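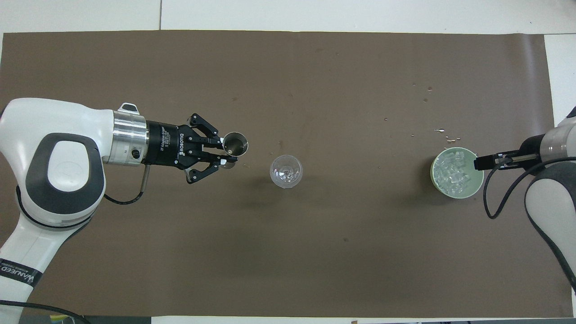
Notebook entry, paper repair, August. Alipour ledgers, second group. Work continued on the account books received from the Tallesby estate office, with attention to the paste formula and the drying schedule. The first group was finished with the wheat starch paste made to the old Ketden recipe, and the joints on two of the volumes have since shown a slight stiffness at the gutter. The purpose of this round is to learn whether the paste or the repair tissue is responsible. Surface practice is unchanged: brown paper over most of the white tabletop, with the white left showing in strips along the top, the right side and the bottom. Colleagues should keep to this arrangement for pasting sessions. Loose fibers from the torn edges show up well against brown and are easily missed on white.

Paste. Two batches were cooked. Batch A follows the Ketden recipe without alteration. Batch B uses the same starch, soaked overnight and strained twice, then thinned at the bench to the consistency of light cream. Both were allowed to cool under a cover before straining. Batch A formed a skin in spite of the cover and the top layer was discarded. I would ask that whoever cooks next write the cooking time on the jar label. The label on the previous jar gave only initials, and those could be read either way.

Tissue. The stock on hand is the Brosness medium weight, from the roll opened in the spring. Mahtab Abbasi suggests that the grain direction was not observed consistently in the first group, and after looking again at the strips on the earlier volumes I agree with her. Several were cut across the grain. All strips for the present group have been torn against a water line, grain running with the spine, and stored flat in the second drawer between blotters.

Test pieces. 11 samples were prepared from blank waste leaves supplied with the ledgers. Samples 1 to 5 were repaired with batch A and samples 6 to 10 with batch B. Sample 11 was left unrepaired as a control. Each was pressed between polyester web and fresh blotter under the usual glass and weights. Blotters were changed after the first half hour and again before lunch.

Results so far. The batch B samples fold more easily and lie flatter. Sample 3 has a tide line at the lower corner where the brush was too wet. It should be excluded from the comparison, though I have kept it in the folder with a note. Sample 8 lifted at one end when flexed and had to be pasted a second time. I am not prepared to put this down to the thinner paste on the strength of a single sample – the strip was also narrower than the others.

Ledger condition. Volume 4 is the worst of the group. The front board is detached, the sewing has failed at the third gathering, and the ink on the ruled columns is sensitive to moisture. Spot tests on the red ruling bled at once. The black ink held. No wet treatment is to be carried out on any page with red ruling until Mahsa Rashti has reviewed the test results. She has asked for remoistenable tissue to be tried there, and a small sheet has been coated and hung to dry in the side room.

Foliation is complete for the whole group, to a total of 2,588 leaves. The estate inventory gives a lower figure. The difference appears to come from the inserted receipts, which the inventory did not count and which we have numbered in sequence. A letter should go to Tallesby before the boxes are labeled.

Supplies. Blotter is low. The polyester web is adequate for the present group but not for the next. The smaller bone folder has a chip at the tip and has been taken out of use until it can be reshaped.

To do: flex the samples again after a full week under weight; check the coated tissue for curl; tear further strips for volume 4; ask Mahtab Abbasi for the grain notes from the first group; wash the paste strainer, left soaking at 4 p.m.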